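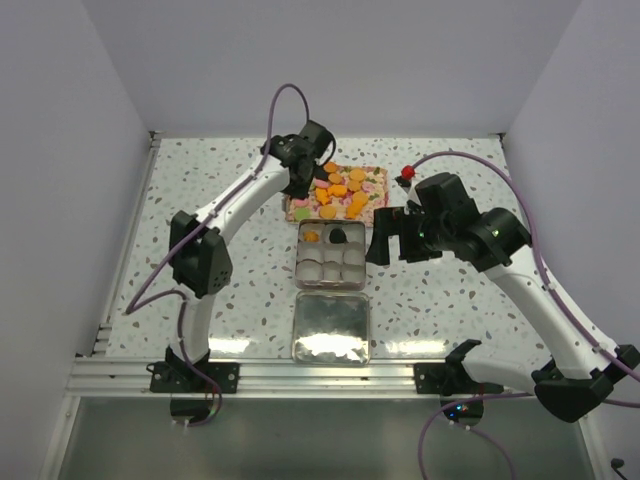
How do you sort a big pile of sweets without ending up with one compartment that's all the same boring color? Decide what goes in each compartment before you open a single bag, and keep the sweets on a tray right next to the tin while you work.

That was pretty much my whole project for the packing unit, and it took me from February until now (16 May 2018) to get there. I called it Vivthorpe, after the street I grew up on. The idea was a gift tin with a bit of everything in it, packed so that the person opening it wants to look before they eat!

I started with 44 sweets per tin, which was way too many. The lid wouldn't sit flat and I lost a whole afternoon pushing it down and swearing. At 40 it closed fine, so 40 is what I stuck with for the rest of the project.

Then there was the tray. My first try was tipping everything straight out of the bag into the tin (fast, but a mess). Working from a tray was slower at first, but I made fewer mistakes, and I could see when I was running low on something. I'd also say pick a pale tabletop. Mine was white with little gray, blue and beige flecks, and I got kind of fond of it, though a small beige candy would probably vanish on there.

I packed 6 tins in the final round. The last one was the neatest and the second was terrible, I was hungry. Next time I want to try paper liners and a deeper tin.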